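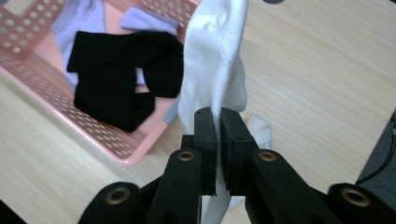
Fernar Socks, a sample set for the Bako hand-held gripper

Hi! I put this together after a few weeks of using the Bako kit, mostly to find out if it's any good with laundry (short version: pretty good, with gripes below). Take it, train on it, tell me what breaks.

What's in it

786 clips of picking socks and small clothes out of a basket, recorded at 30 frames per second. 343 of them have a text label and the rest don't yet, sorry, labeling is slow and I do it at night. Each clip is one pick. I kept the fumbles in and tagged them "miss", so filter those out if you only want clean grabs.

How the kit held up

The two-finger jaws are great on thick ribbed knits. Thin fabric is another story, and I had to slow way down. Setup took me nearly 11 minutes the first time, most of it spent hunting for the calibration page in the Cluvska manual. My wrist got tired on long days, so plan on breaks!

Getting started

Unpack the archive, run the check script, then open the viewer. If the clips play but the gripper width stays flat at zero, you have the old Brarlow reader and need to update it.

Known problems

A few clips from June have the wrong time stamps. Black socks are tough for my own model, maybe yours will do better.

Last updated 21 January 2026. Free to use, just link back to this page.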